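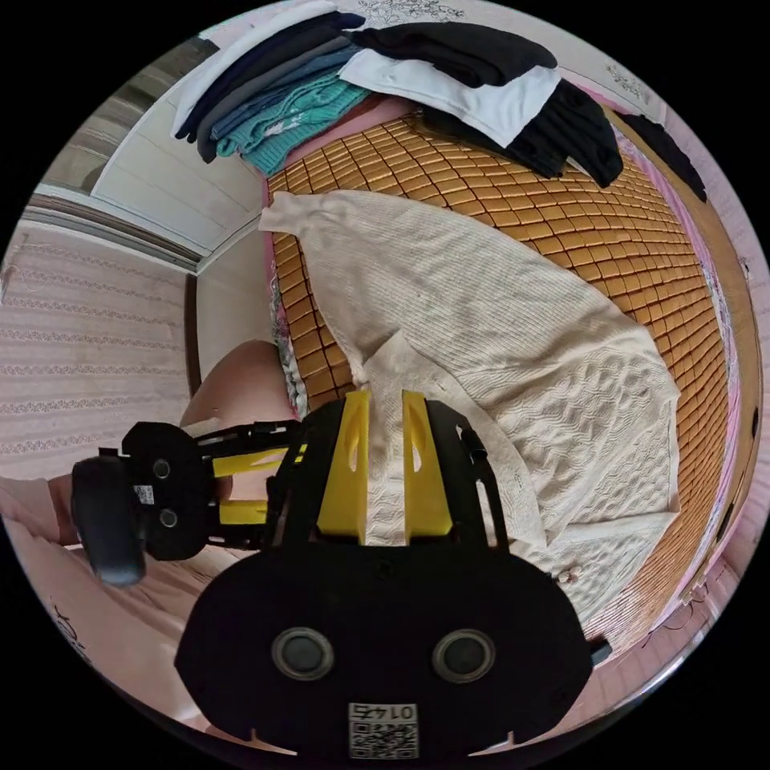 Casual laundry and linen attendant, Vurnenby

Thambiah Guest Houses is looking for a casual laundry and linen attendant for our Vurnenby property, with occasional shifts at Indthorpe. The position starts in May and runs through the winter season. There is a good chance of ongoing work after that for the right person.

About the job

You will work in the laundry building behind the main house. Most of the work is sheets, towels and table linen, plus guest laundry, which we wash, fold and return to rooms the same day. Knitwear and woollens are washed by hand or on the gentle cycle and dried flat. If you haven't done this before we will show you how.

Your duties will include:

Sorting, washing, drying and folding house linen
Checking guest items against the laundry slip and noting any stains or missing buttons
Small repairs such as loose hems and pillowcase ties
Making up linen trolleys for the housekeeping team
Keeping the lint filters, floors and benches clean
Telling the office when detergent or laundry slips are running low

Hours and pay

Shifts start at 7 am and finish at 1 pm. You will be rostered on for at least 3 shifts a week, one of which will be a Friday, our biggest changeover day. Extra shifts come up during school holidays. You are welcome to say no to these, but please let us know early.

The pay rate is $33 an hour including casual loading. Weekend and public holiday shifts are paid at the higher rate. Lunch is provided, and the leftover scones usually find their way over to us as well.

What we are looking for

You need to be comfortable on your feet for a full shift and able to lift a full basket of wet towels. Laundry or housekeeping experience is helpful but not required. We care more about neat folding and turning up on time. You will need your own way of getting here – the Bredness bus stops at the bottom of the hill, but the first one arrives after shift start.

You must have the right to work in Australia. A driver's licence is only needed if you want the Indthorpe shifts.

How to apply

Send a short letter and the phone number of one referee to The Office, Thambiah Guest Houses, 341 Bredness Road, Vurnenby, or drop them in at reception. A résumé is fine but you don't have to have one. Please tell us which days you can't work.

We will ring everyone who applies. Interviews are held at the house and take half an hour, including a look through the laundry. Please wear flat closed shoes.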